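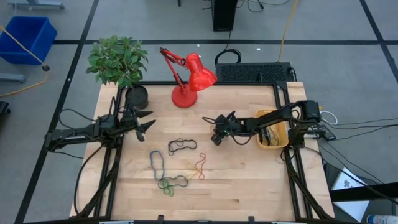 rubber band sorting, with lamp and plant for company

ok so this is going to be a thread about rubber bands. mute me now if you must, I have opinions and I'm going to share them

background: we have had one (1) jar of mixed bands since January. every size, every color, all knotted into each other like headphones. you reach in for a small one and pull up the entire family

I finally tipped the lot out and started putting them in piles. then the piles touched. then I had one pile again. lesson learned – do a few at a time, laid out flat with space between them

flat really matters btw. a band that's folded over on itself looks half the size it is, and you'll put it with the small ones and be annoyed at yourself later

also the loopy stuff that isn't strictly a rubber band gets to join in. belts, strips, anything bendy. it all ended up in the same jar so it can all get sorted at the same table
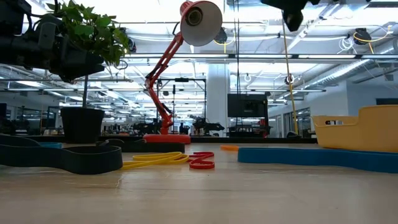

Photo: Jafarzadeh / Prosville

the big black belt was the one I kept losing things behind. put your big stuff down last!!! I put mine down first, like a fool, and then wondered where the blue one went

someone asked about the red zigzag piece. no idea what it came off. it's springy looking and red and I'm keeping it

and yes it's a red lamp, yes I love it. I bought mine from Nernorska and it was the best 26 dollars I spent all year. if you're sorting by color you want a light you can swing right over the table, or navy and black are the same color, I promise you. I've mixed those two up more times than I'd like to put in writing

ok, method, for the two people still reading. yellow bin goes at the side, bands go in the middle, and you pick up one color at a time. don't grab a handful, I know you want to
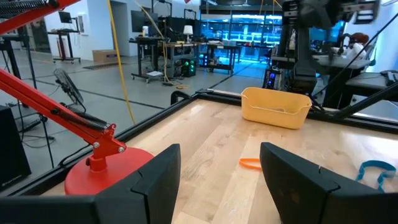 small ones first is my rule, by the way. the little orange ones vanish the second you stop looking at them, and a blue one that size isn't going anywhere

my sister-in-law sorts by thickness. we've agreed not to discuss it

things I tried before this: a muffin tin (too many compartments, I kept inventing categories), zip bags (never opened them again), a Jirnden drawer divider (nice! but everything slid under it)

a plain open bin wins. you can see what's in it and you can toss things in from a distance – I have 2 now and I want a third

oh and if a band has gone sticky or has tiny cracks when you stretch it, throw it out. it's going to snap on you mid-bundle and it'll get you right on the knuckle

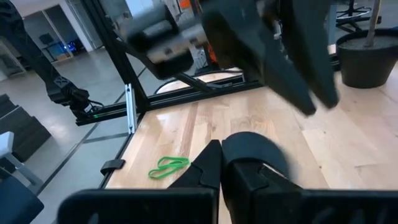

green one, nice double loop, lying flat like it should

green is my favorite of the whole bunch and I'm saving it for something good. seed packets maybe

next up is the twist tie drawer. pray for me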